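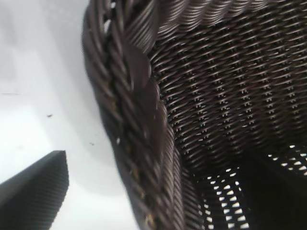 Questions I get about the Fernville bread swap

What is a bread swap, anyway?
You bake something, I bake something, we trade. The Fernville one runs on Saturday mornings and I've been looking after the sign-up list since we had a handful of people and one folding table. No money changes hands (please don't try to tip me, it gets awkward).

Do I have to be a good baker?
Nope! My first loaf could have held a door open and somebody still took it home. If you made it yourself and you'd eat it yourself, bring it.

How much should I bring?
One big loaf or a batch of rolls is plenty. You take home the same sort of amount. If you bring four loaves you can take four, but check that your freezer agrees first.

Can I bring sourdough starter?
Yes please, in a jar with a lid that's NOT screwed down tight. I lost a car seat to this once. Write the flour on the label, because the rye people and the white flour people really do care.

How do I keep a crusty roll crusty overnight?
You mostly can't, but you can bring it back. Leave it out in a paper bag, never plastic, then run it under the tap for a second and put it in a hot oven for five minutes or so. I do mine while the coffee brews. 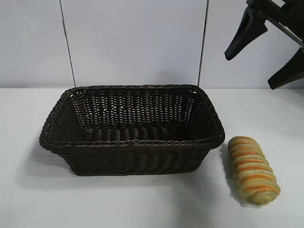 The softer rolls are another story – those I do put in a plastic bag once they're completely cool, and they're fine for toast two days later. Anything older than that becomes breadcrumbs at my house, or bread pudding if I'm feeling fancy.

What about allergies?
Write down everything that went in, even the egg wash. Nuts and seeds go on their own table by the door. We can't promise anything is gluten-free, so if you have celiac disease I'd skip the food and come for the chat.

Which flour do you use?
Whatever's on sale, mostly. When I want to show off I drive over to Woston for the stone-ground stuff, which drinks a lot more water than you'd think, so go slow and add a splash at a time.

I live in Drernport. Can I come?
Of course! There are 628 names on the mailing list now and plenty of them are from your side of the river. Park behind the hall, the front spots fill up by nine.

Can I just turn up?
You can, but sign up if you remember. It helps me work out how many tables to drag out of the closet. If you've signed up and your dough flops, come anyway and bring butter or jam.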